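**Why does the Drunham Family Fellowship oppose the new poker machine licence?**
We believe gambling harms marriages and children, and that a town shouldn't fund its sports grounds from the losses of its poorest households. The Fultthorpe club wants 77 more machines. We think it has enough.

**Are you saying everyone who gambles is a sinner?**
We're all sinners. Our concern is with a business that depends on people losing control.

**Isn't it a matter of personal choice?**
Partly. But a child who goes without school shoes made no choice — and neither did the husband or wife who finds the savings gone.

**How many people have signed the petition?**
281 so far, 241 of them from Clirkadley. We'd like 300 before it goes to council in November.

**Can I sign if I don't attend church?**
Yes. Any adult resident can sign. Paper copies are at the Koo Street hall.

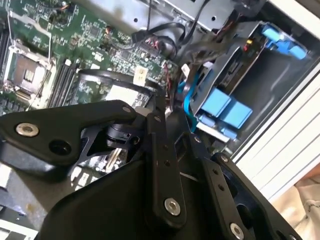 *2 min read*

**Where can I get help with my own gambling?**
Talk to your doctor or a counsellor. You can also speak privately with one of our pastors after any service. There's no charge, and you won't be asked to join.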